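Serker Pocket Companion
Item 3218
For use with Hovex, the monster-walking game

You know the problem. You are on a bus, something rare is sitting on the roof of the pharmacy, and your phone is at the bottom of a bag under a sandwich. By the time you have it out, you are four stops away and the thing has gone to live with somebody else.

The Pocket Companion clips to a belt or a bag strap and buzzes when a creature comes into range. Press the one button and it throws for you. It throws about as well as you do after a long day, but it never gets bored, and it won't walk you into a lamppost. It also spins supply stops as you pass, collects eggs, and logs your steps, including the ones to the fridge.
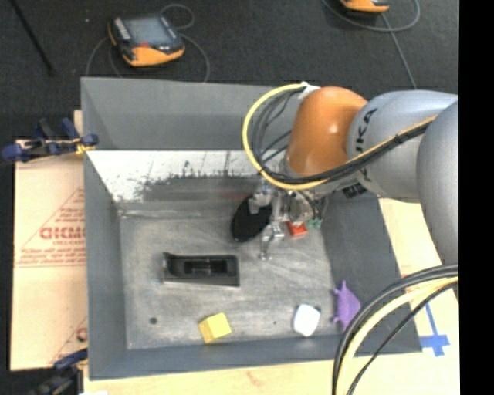
Page last changed: 04/12/2025

The April firmware fixes the fault that made the unit buzz at every gym in Jotcombe, whether or not you were in Jotcombe. Our tester Esperanza Schumacher wore one through the whole business and has asked us to mention her patience.

What you get
Companion unit, gray or green
Belt clip
Wrist strap, for optimists
Charging cable
Printed guide, two pages, one of them legal

Details
Battery: 1650 mAh, built in
Creature log: holds 2347 catches before the oldest drop off
Works with: Hovex on most phones that can still run Hovex
Water: light rain is fine, ponds are not

The unit will not catch legendaries. It will buzz at them, at some length, and then you are on your own. Raids and trading still need the phone as well.

Spare clips are sold separately as item 2796. The Kowalczyk leather case fits too, if you want your plastic egg to look like it has a pension.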